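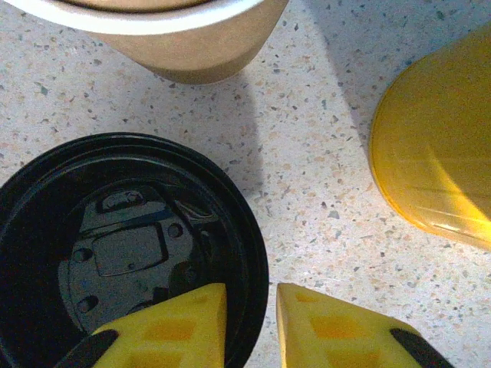 What does Farar do?

Farar compares robot grippers, arms, cameras and controllers for companies that plan to buy them, and reports the results in plain terms.

Who We Are

Farar is an independent test workshop with a staff of 11. Our clients include packaging firms, food service suppliers and small manufacturers. We accept no sales commission from equipment makers. All equipment is tested under the same written procedure, and clients receive the complete record of each trial, including failed attempts.

How We Compare Grippers

Much of our work concerns ordinary goods: cups, lids, bags and wrapped snacks. Such items bend, slide and tip over, and they show differences between finger designs that a steel test block will not. A standard comparison consists of 100 attempts per item. Our reference collection, known as Flidomari, now holds 562 items.

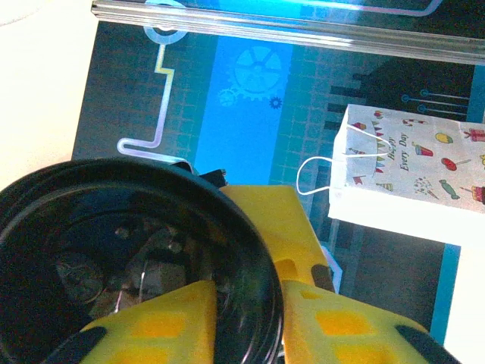 Yellow gripper fingers with black rubber tips at the rim of a round black container.

Camera views are assessed alongside the grippers. A wrist camera gives a close view of the fingers, while a fixed camera shows both arms and the full table. Controllers are reviewed for response time, ease of setup and behavior after a stop command. 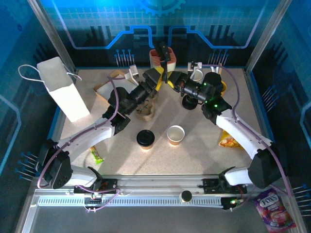 Our Partners

Komitz supplies replacement finger pads and machined mounts. Sastry maintains our trial records and checks each report before release. Requests for a comparison are normally answered within seven working days.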